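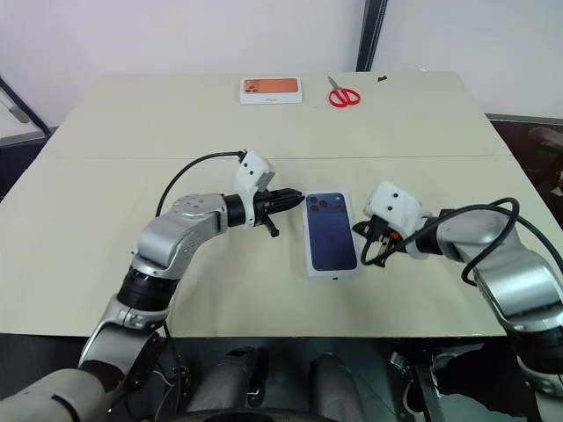 Search this site Search Go

Damel names new Albrecht for fall Giselle

Loïc Langlois will dance Albrecht when Damel brings back Giselle this fall, the company said in July 2025. He replaces Senan Carroll, out with a calf injury since March. Carroll stays on to coach the younger men.

Langlois has been with Damel seven years, mostly in supporting parts. Did the peasant pas de deux last time round and got a good hand for it. Maeve Keane is his Giselle - her second run in the role, first as a principal.

Director Fergal Costello is keeping the old Rusnák staging but trimming the hunting party. "It dragged," he said. "We all knew it dragged." New costumes for act two, sets as before, apart from the cottage door, wich has been rebuilt.

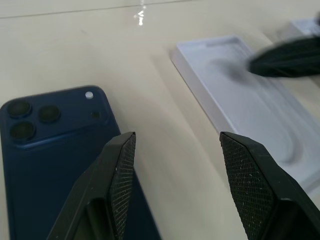

Kieran Dolan conducts. Live orchestra for all 14 shows, a change from the last revival, when half the run went out to recorded music and the ticket holders let the box office know about it.

The Wurnus Theater seats 2221 and over half of opening night is gone already. Returns go on sale at the door two hours before curtain, cash or card. Casting for the matinees is still to come - Costello says to expect at least one debut their. Tour dates not set yet.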